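How many examples of one chore before I move to the next?

Posted in Learning from People, Sep 20, 2022

Faizal Govindasamy

Hi all! I've started recording household chores from a head camera for a small imitation learning project (we call it Anik) and I'm having way more fun than I expected. The chore right now is hand washing small things at a bathroom sink: pick up, wet, soap, rub, rinse, wring, hang. I have 61 clips so far, all done by me, all at the same sink, and most of them with the same black cloth.

Two things I can't decide. First, should I keep going until I have a really thick pile of this one chore, or switch items and rooms now? Second, where do I cut the clips? Right now each one runs from walking in to walking out, so a lot of it is me turning on lights.

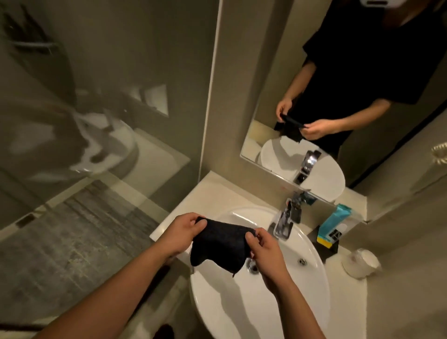
Black cloth held in both hands over the sink, mirror behind.

I label by hand in a spreadsheet, one row per step, with start and end times. The step I keep arguing with myself over is "spread out". Sometimes I pull the cloth flat between rinses and sometimes I don't, and I don't know if it deserves its own label or should just be part of "rinse". Any thoughts welcome, I'm happy to redo the lot!

Qistina Sutanto

Oh, I love this kind of task! Cloth is hard and there's never enough of it. Switch now. We did kitchen towels at Mokanum in March and our first batch was all one towel. The model did great on that towel and fell apart on a dish rag, so we went back and recorded 30 short clips with mixed items, and those helped more than the whole first batch had.

What I'd do with your setup: pick four items that feel different in the hand (a sock, a washcloth, something thin, something stretchy) and rotate them. Change the sink when you can. Get at least one other person to do it too, preferably someone left-handed — people wring in completely different ways and you want that in there.

On cutting, start the clip when the hands first reach for the item and end it when they let go of it. Keep the walking footage in a separate folder, you may want it later for navigation.

Give "spread out" its own label. It's two hands pulling apart with the cloth between them, and that motion comes up again in folding, hanging and making a bed. If you bury it under "rinse" you'll be relabeling in a month. I speak from experience.

Also check your mirror. If it shows your hands, a hand detector may well find four of them instead of two. We masked the mirror area before running ours. You could also leave it alone and just flag those clips, depending on what your detector does.

wi_tinkerer

mixed items yes. also write down the water temp, I never did and wished I had

Faizal Govindasamy

Thank you both, this is great! I ran the hand detector on 3 clips last night and yes, it found the mirror hands in every one of them. Masking it is. I'm splitting out "spread out" tonight and going sock shopping after that. Qistina, did you mask before or after you resized the video?

Qistina Sutanto

Before. Draw the mask once on the full-size video if your head stays still enough, but with a head camera it probably won't, so plan on redrawing it every few seconds. Slow work, put some music on!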